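3.2 Talking to people about the furniture they keep

I should say up front that I never planned to write about kitchen tables. My original project in Grekstead was about rent, and I'd spent most of a summer asking people what they paid and how they felt about it (badly, mostly!). But people kept inviting me to sit down, and once we were sitting they'd tell me about the table. Where it came from, who'd carried it up the stairs, which leg had been fixed and by whom. After a while I gave in and rewrote my interview guide.

I ended up with 70 households, split between Grekstead and the newer streets out at Drirnholm. I mailed 800 letters to get there, so the response was thin, and I'll come back to that in Section 5. People who love their furniture probably write back more than people who don't. Esperanza Calvo, who did the Drirnholm interviews, thinks I worry about this too much. We still disagree on it, and her reading of the letters is in the appendix.

The interviews were loose. I'd ask how the table got into the house and then mostly keep quiet. If the talk dried up I had a few follow-ups (who sits where, what gets left on it overnight, has anyone ever tried to get rid of it), but I hardly needed them. The shortest ran to a single cup of coffee. The longest went through lunch and into the photo albums, and I have the notes to prove it, all in terrible handwriting.
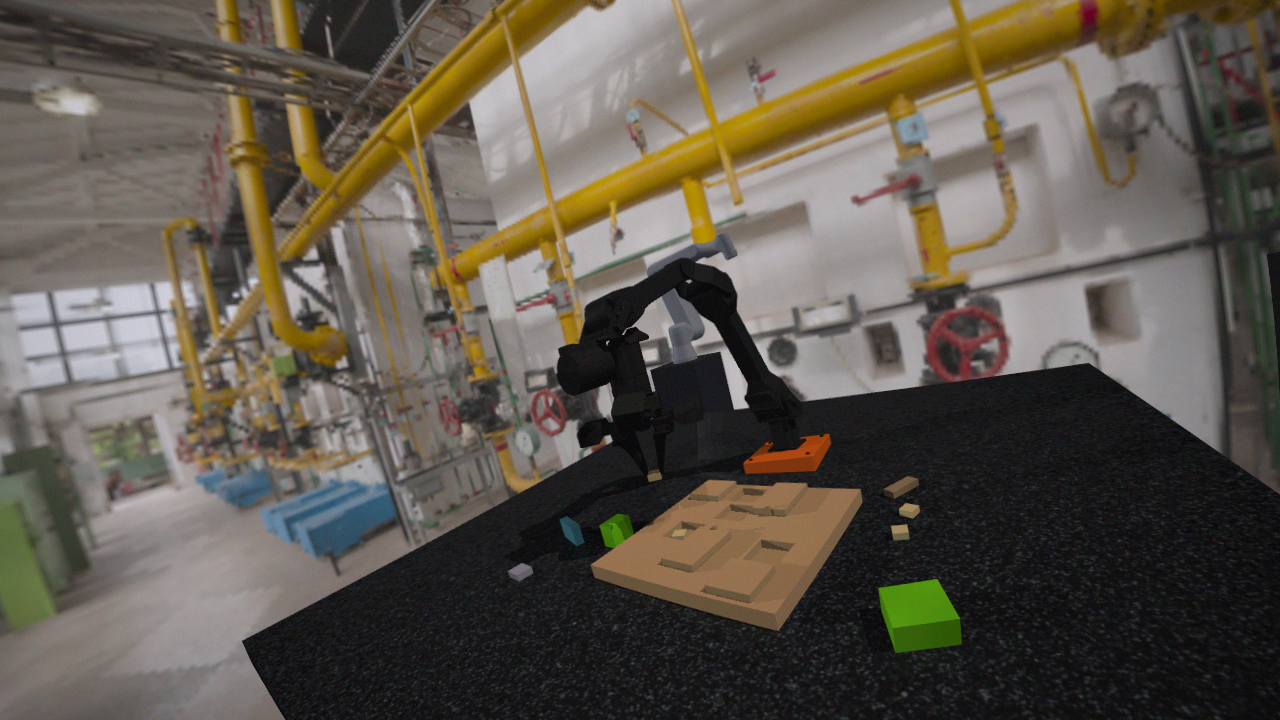
DRIRNHOLM, September 13, 2019

Figure 2. Tabletop with a tan board set at an angle and a black arm behind it.

I started keeping dated notes like the one this heading comes from once we got to Drirnholm, and I wish I'd done it sooner. That first afternoon gave me the phrase I now use all through the paper, "the table that stays." A retired bus driver on Aranda Street used it for the one piece she wouldn't let her sons replace. She'd changed the chairs twice and the floor once, and the table had stayed put through all of it.

I coded the transcripts by hand, going through them twice, and sorted what people said into talk about money, talk about family and talk about repair. Plenty of passages landed in more than one pile, so I let them. Repair surprised me the most. I'd expected to hear about it from older people and did, but the younger renters brought it up too, often with real pride, and one of them had taken a sanding class at the Breneo community workshop just to rescue a table she'd found on the curb.

Money was trickier. People would happily tell me what they'd paid for a table and then go vague on what it was worth to them, or say the question was silly. I stopped asking it after the first month. The few answers I did collect are left out of the tables in Section 4, and I've quoted two of them in the discussion where they help explain how people talk about moving house with something too big for the door.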